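Can a machine put the groceries away yet? My July visit to Flarkeck

I've been asking the same question for years, mostly while standing over a sink full of dishes: when is something going to do this for me? My neighbour Jonalyn Pascual has heard me go on about it so often that when her cousin Jomar Gatchalian started working at Flarkeck (they do automation, chores and shop-floor stuff both), she got us in for a morning. I took my camera and a very long list of questions.

A bit of background for anyone new to my page. I'm not an engineer. I spent 33 years in shops, a lot of it stocking shelves and packing orders, so I've got opinions about what counts as easy work. Folding towels, sorting returns, lifting an odd-shaped thing out of a basket without squashing it. You do it while thinking about what's for tea! Those are exactly the jobs that give the machines grief, according to Jomar, and I believed him after an hour of asking him to explain it three different ways.

The big thing I hadn't understood is how much of it comes down to seeing. I'd pictured a clever hand. Jomar says the hand is the bit visitors always want to talk about, and he spends far more of his week on where the cameras go and what the lights are doing. A shiny benchtop would drive me mad for fingerprints, but I never would have thought about a machine having to sort out a basket from the reflection of a basket.
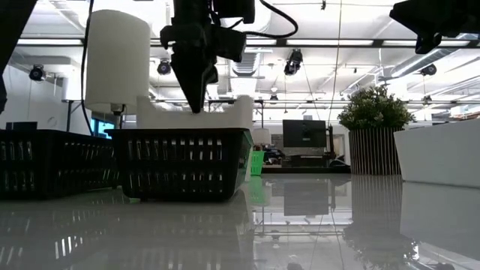 The gripper over one of the black baskets, with the white foam insert sitting on top. Look up and you'll spot the cameras on the ceiling, all aimed down at the work.

I'm very fond of that plant at the back, by the way. I want a striped planter like that for my front porch and have been hunting for one ever since, no luck so far.

Anyway, baskets. I asked why you'd bother with something so plain, and Jomar said plain is plenty. Foam gives a little when you pinch it, and a basket has all those slots and edges for a finger to catch on. He told me they'd once done 200 tries at a single pick before they were happy enough to move along to the next thing. I thought of the new kids we used to train on the packing bench, who'd have it by morning smoko, and then I thought of how none of them would have done it 200 times without a word of complaint.

Kristine Manalastas looks after the shop-floor side, and she was the one I really wanted to corner. I asked her straight out whether I could buy something in the next 2 years that would empty my dishwasher. She laughed and said she wouldn't promise me that in writing. Moving the same part from the same spot to the same spot, fine, factories have had that for ages. My kitchen, with the lids that don't match and the good knife in the wrong drawer, is a different story. She reckons stockrooms will get the useful ones well before homes do, and having worked in a few stockrooms I'd say they could use them.

So my answer for now is "some of it, slowly, if you set things up nicely first". I was a little disappointed, I'll admit, but I also came home and looked at my own hands doing the cutlery with a lot more respect.

Big thanks to Jomar and Kristine for putting up with me, and to Jonalyn for driving. If any of you have a robot vacuum or one of those window cleaners and want to tell me how it's going, please do, I read all the comments even if I'm slow to answer.

More from the gallery
Robot vacuum versus my hallway rug
Relu's workshop, part 2
Self-checkouts I have argued with
Behind the counter at Estrella
Jozefína Koubek's mending table
Spring clean, before and after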